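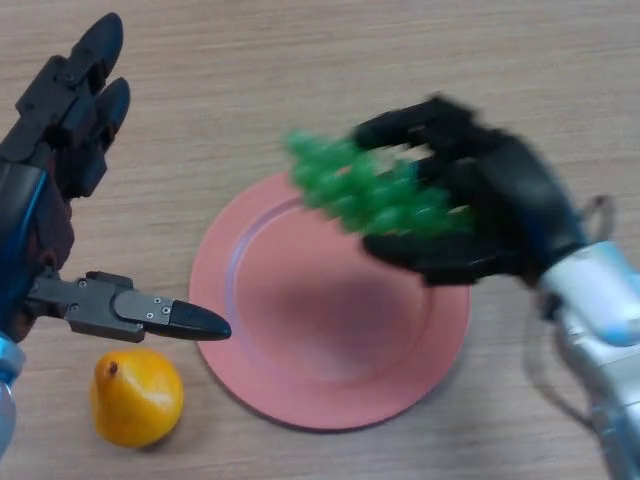 添付1：緑のぶどうとピンクの丸皿

件名：警察発表の続報が元の記事につながらず、別の事案として新規登録される
製品：Buler（警察・消防発表の取り込みと記事ひも付け）
利用元：Astwood地域ニュース編集部
起票者：編集部 デジタル担当
対応者：Tradicoサポート Afonso Macedo
優先度：高
状態：経過観察中
起票日：2025年7月21日（月）

【起票内容】
いつもお世話になっています。Bulerには毎日助けられていて、夜勤の記者が発表文を手で写していた頃にはもう戻れません！なのでこの件もぜひ一緒に直したいです。

症状は次のとおりです。
行方不明者の捜索に関する発表を取り込むと、第1報は正しく登録されます。ところが「無事発見」「捜索範囲の変更」といった続報が届くと、同じ事案として扱われず、まっさらな新規事案になってしまいます。読者向けのページでは、すでに見つかった方の記事に「捜索中」の帯が出たままになり、その隣に「発見」の記事が並びます。

今朝の時点で、手元で確認できたものが20件ありました。ほとんどが川沿いの地区を受け持つ署の発表です。ほかの署の分はきれいにつながっています（つながったときの時系列表示、あれは本当に見やすい！）。

試したこと：
・再取り込み。変化なし。
・ブラウザのキャッシュ削除と再ログイン。変化なし。
・管理画面から手動で「同一事案にまとめる」を実行。まとまるが、次の続報が来るとまた別になる。
・事案一覧の並び順を変更。関係なさそうでした。

困っているのは「捜索中」の帯です。ご家族の方も見るページなので、古い表示が残るのはどうしても避けたいです。今は帯の自動表示を止めて、デスクが手で切り替えています。

【サポート返信 1】
ご連絡ありがとうございます。TradicoサポートのAfonso Macedoです。試された手順まで書いていただけて、とても調べやすいです！

帯の自動表示を止めた判断に賛成です。原因がわかるまで、そのままでお願いします。手動でまとめた分も解除しないでください。こちらで比較に使います。

続報のひも付けは、発表文の冒頭にある「事案番号」と「署コード」の組み合わせで行っています。見出しや地名は見ていません。まず、つながらなかった事案の第1報と続報を、それぞれ取り込み前の原文で送っていただけますか。画面からコピーしたものだと文字が整えられてしまうので、「原文を保存」のボタンから取り出してください。氏名や住所は伏せていただいてかまいませんが、冒頭の行は一文字も変えずにお願いします。

【利用者返信】
原文、送りました！個人が特定される部分は塗りつぶし文字に置き換えてあります。冒頭行は触っていません。

並べて眺めていたのですが、事案番号は目で見る限り同じです。デスクと2人で声に出して読み合わせまでしました。同じでした。署コードも同じです。だから余計に不思議で、ちょっとわくわくしています（読者には申し訳ないのですが）。

【サポート返信 2】
読み合わせ、ありがとうございます！その光景を想像して元気が出ました。そして、わかりました。

事案番号の途中にある横棒です。第1報では半角のハイフン、続報では全角のマイナス記号になっています。画面の書体ではほぼ同じ幅で表示されるので、目で見ても声に出しても区別がつきません。文字コードで比べて初めて違いが出ました。

Bulerには横棒の揺れをそろえる処理がもともと入っています。長音記号やダッシュも対象です。ただ、全角マイナスには文字コード上2種類あり、片方だけが対象表から漏れていました。これは当方の不備です。申し訳ありません。

該当の署では、第1報と続報を別の書式で作っているようです。発表元に書き方を変えてもらう必要はありません。受け取る側で吸収します。

暫定の設定をお送りします。

1. 管理画面の「取り込み」から「文字のそろえ方」を開く
2. 「追加の置換」に、添付の設定ファイルを読み込む
3. 「次回の取り込みから適用」ではなく「既存の事案にも適用」を選ぶ
4. 「試し実行」を押し、まとまる予定の事案の一覧を確認する
5. 一覧に問題がなければ「実行」

試し実行の結果は、実行の前に必ず人の目で見てください。別の方の事案が混ざると取り返しがつきません。

【利用者返信】
横棒！！あんなに見比べたのに！

試し実行しました。一覧は原文と突き合わせて、デスクが最後まで確認済みです。起票時に挙げた分はすべて候補に入っていました。

ただ、3件だけ気になるものがあります。交通事故の発表と捜索の発表が、同じ事案としてまとまる予定になっています。署コードは同じですが、中身はどう読んでも別の出来事です。実行はまだ押していません。

【サポート返信 3】
押さずに止めてくださって助かりました。すばらしい確認です！

調べたところ、交通事故の発表では事案番号の欄に「受付番号」が入っていました。受付番号は課ごとに振り直されるため、捜索側の事案番号と偶然同じ並びになることがあります。これまでは横棒の違いのおかげで、たまたま分かれていたわけです。

置換の設定に「発表の種別が異なる場合はまとめない」という条件を足しました。差し替え版をお送りします。前の設定は削除してから読み込んでください。両方残っていると、先に登録した方が優先されます。

交通事故から捜索に切り替わった事案（事故のあと運転者の所在がわからない、など）は、この条件だと自動ではまとまりません。そういう場合は手動でお願いします。手動でまとめた印は今後の続報でも保持されるよう、あわせて直しました。起票内容にあった「次の続報が来るとまた別になる」への対応です。

【利用者返信】
差し替えました。試し実行の一覧から例の交通事故が消えています。デスクの確認も済んだので実行しました。

結果です。
・続報はすべて元の事案につながりました
・「捜索中」の帯は、発見の発表がある記事では消えています
・検索結果の見出しも新しいほうになりました
・地図のピンは重複がなくなりました

地図まで直るとは思っていなかったので、編集部で声が上がりました！ピンが重なって、同じ橋のそばで何件も捜索しているように見えていたんです。読者から問い合わせもいただいていました。

ひとつ残りがあります。外部配信に使っているNazariのほうでは、古い「捜索中」の記事がまだ出ています。Buler側の訂正は届いているのでしょうか。

【サポート返信 4】
地図のご報告、うれしいです！ピンは事案単位で置いているので、事案がまとまると一緒に片づきます。

Nazariへの訂正は送信待ちの列に入っていました。まとめ処理で消えた側の記事は「取り下げ」として送る必要があり、これには編集権限を持つ方2名の承認が要ります。「配信」の「承認待ち」に並んでいますので、デスクの方ともうお一方で承認をお願いします。

承認画面では取り下げ理由が空欄になっています。「重複登録のため」を選んでください。「誤報のため」を選ぶと、配信先に訂正告知の文面が自動で載ってしまいます。

【利用者返信】
承認しました。理由は「重複登録のため」です。Nazariでも古い記事が消えたことを確認しました。

帯の自動表示は、夜勤の引き継ぎが終わってから戻します。引き継ぎノートには「横棒を信じるな」と大きく書いておきました。

【対応者メモ】
・対象表から漏れていた全角マイナスは、8月の定期更新で標準の置換に追加予定。更新後は暫定設定を外してもらう。
・種別の条件も同じ更新に含める。受付番号と事案番号の欄を分ける案は開発に提出済み。
・試し実行の一覧に発表種別の列がほしい。今回は原文を開かないと区別できなかった。これも要望として登録。
・帯の自動表示を戻したあと、該当署の次の続報が正しくつながるまで本件は開けておく。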